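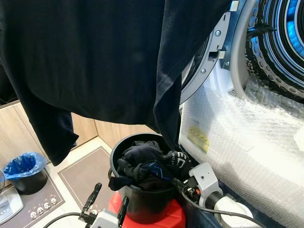 By the Corridor Desk | May 2023 | Filed under: Capital Whispers

The assembly rose for the spring recess at four in the afternoon, and by six the back bar of the Hotel Vestetti had formed at least two new governments. Neither survived dessert. Still, there was enough in the wreckage to keep a newsletter going, so bring your own salt.

The hot topic is the Morkasness bridge. Readers with long memories will recall that the bridge was to be opened in December, with a band. The band came. The bridge has a northern half and a southern half, and relations between them remain cordial but distant. The official line is that the remaining work is "a matter of finishing," a phrase the Ministry of Works has now used in three consecutive statements. The unofficial line, delivered over the peanuts by a gentleman who looked over both shoulders first, is that the missing middle is being saved for the campaign. A ribbon cut too early gets you nothing at the polls.

The opposition would be making more of this if it could agree on who gets to be angry. The party has 136 members in the chamber and, by the reckoning of one of its own whips, nearly 700 opinions on the leadership. The old guard wants a stern letter. The young guard wants a march, so long as it ends near a decent lunch. A compromise was floated under which the stern letter would be carried on a short walk, and it was still being discussed when the lights went down.

Then there is the Karketti report, the inquiry into how the land around the new airport came to be sold so cheaply to people with such excellent timing. It runs to 354 pages. Everyone in town has an opinion on it and I have yet to meet a person who has got beyond the foreword. One junior minister told me it was "very thorough." I asked which part had struck him. He said the thoroughness.

The conspiracy crowd has gone to work on it all the same. Theory one says the report was leaked by the finance people to embarrass the transport people. Theory two says the transport people leaked it themselves, so that everybody would blame finance. A third version, popular with cab drivers, holds that it was never leaked at all and was simply left on a seat in the Soler express, where it went up and down the coast until a schoolteacher handed it in. I like the third one best. It is the only one in which somebody does something useful.

As for the reshuffle, it remains on. It has been on since before the New Year, and half the cabinet has stopped ordering stationery. The Minister for Fisheries is said to be headed for Culture, the Minister for Culture for an embassy somewhere warm, and the present ambassador there for a long rest. The prime minister's office denies everything, at length and in good humor, and then calls back an hour later to ask what names we had heard.

The assembly returns in two weeks. The back bar at the Vestetti is open throughout the recess, and the peanuts are still free.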